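Workshop > Benches > Arm build > Notebook

Print this entry | E-mail this entry

04/06/2022

Padmont, left arm. Carrying on from the wiring notes.

Swapped the finger carrier on the gripper for the reprinted one. The old carrier had crept at the screw bosses and the fingers no longer closed parallel. Checked with a feeler gauge at the tips and at the root: the new part closes evenly to within what I can measure with the set we have. Bosses are thicker on the outside face, so the M3 screws had to go up a length. Old screws are back in the Boltside tin, not the mixed jar.

Thread locker on the carrier screws only. Leave the pad screws dry, they come off too often.

Wrist camera bracket refitted after the carrier. It has to go on second or the cable gets pinched under the clamp. Did it the wrong way around first and had to strip it again. Nine minutes lost. Camera angle set so both fingertips are in view with the gripper fully open. Marked the bracket and the wrist with a paint pen across the joint so it can go back to the same place.

Hand-eye calibration redone with the printed board. First set of poses was poor, all taken too close to vertical, and the solve was unstable in depth. Second set had more wrist roll and settled properly. Saved over the old file. The old file is in the archive folder with the carrier revision in the name. Do not load it with this carrier.

Open width: commanded full open and let it settle, then read the encoder. It stops short of the hard stop by a margin I am happy with. Soft limit moved in to match. Closing limit left alone until the pads are finished bedding in.

Talavera task, stage one. The job is to put a stem into a vase without knocking the vase over. Before any stem work I want the arm to approach the vase by itself, stop with the vase centred between the fingers, close, lift, put down, open, back off. If the approach is off to one side, one finger touches early and walks the vase across the table. That was the failure in the earlier runs, and I had been blaming the grip force for it.

Approach offset changed in the Atow config, lateral term only. Speed kept at the slow setting.

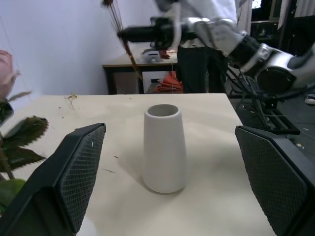
Erlinda Dalisay read the draft of this page and wrote underneath: I would not trust the centring until you have tried it with the vase moved towards the edge of the reachable area. The shoulder sags more out there and the calibration poses were all taken near the middle. Also, are you closing on position or on current? If it is position, a tapered body is going to give you a different squeeze depending on how high you take it.

Position for now. She is right about the taper. The pads meet the wall of the vase at a slight angle, so the contact is a line near the lower edge of the pad and the rest of the pad does very little. Going lower gives a wider section and contact sooner in the stroke. Going higher gives a narrower section, and the position target that was safe lower down does not hold at all. So the height of the approach and the closing target are tied together, and changing one without the other is asking for trouble. I have put a comment to that effect next to both values in the config.

Closing on current would get rid of most of this. The driver reports current but it is noisy at low speed, and a plain threshold trips on stiction at the start of the stroke. Options as I see them:

- ignore current for the first part of the stroke, then arm the threshold
- filter harder and accept the lag, at the slow closing speed only
- compare against a recorded empty close and trip on the difference

Leaning to the last. An empty close is quick to record and can be repeated whenever the carrier or pads are changed. It would also show up wear in the slide, which would be useful on its own.

Pads. The diamond pattern grips well on cardboard and on the wooden test blocks. On a hard smooth surface I am less sure. What I want to know is whether a softer flat pad would spread the load along the taper better than a textured one. There is an offcut of softer sheet in the Padmont drawer that would do two fingers. Cut to the same outline, same screw holes. Not tonight.

Edge-of-reach test, following the comment. Plan:

- mark 4 positions on the table with tape, all near the limit of reach, spread left to right
- two approaches at each, gripper open, no closing
- read the offset between the finger midpoint and the vase axis from the wrist camera
- write the offsets on the sheet, not straight into the config

If the offset grows with reach and has the same sign all the way across, it is sag and I can put in a simple term for it. If the sign changes left to right, it is the base rotation zero, and the calibration should be redone with poses taken further out. Either way the lateral term I changed today is provisional – it was tuned at one spot.

Base clamps checked before packing up. One had backed off a quarter turn. Retightened and marked with the paint pen as well. Should be looked at before each session, as a loose base would give the same symptom as sag and I would waste an evening on it.

Cable run at the wrist is still ugly. The service loop is long enough for full roll in both directions but it brushes the forearm cover near one end of travel. Spiral wrap for now. A printed guide is the proper fix and I have a sketch for it in the back of the paper book.

To do:

- empty-close recording, carrier as fitted
- flat pads, two off
- edge-of-reach test
- wrist cable guide – September at this rate
- longer M3 screws, order more, used the last of them

Stem work stays on hold until the edge test is done.

Last updated: same evening, comment from E.D. added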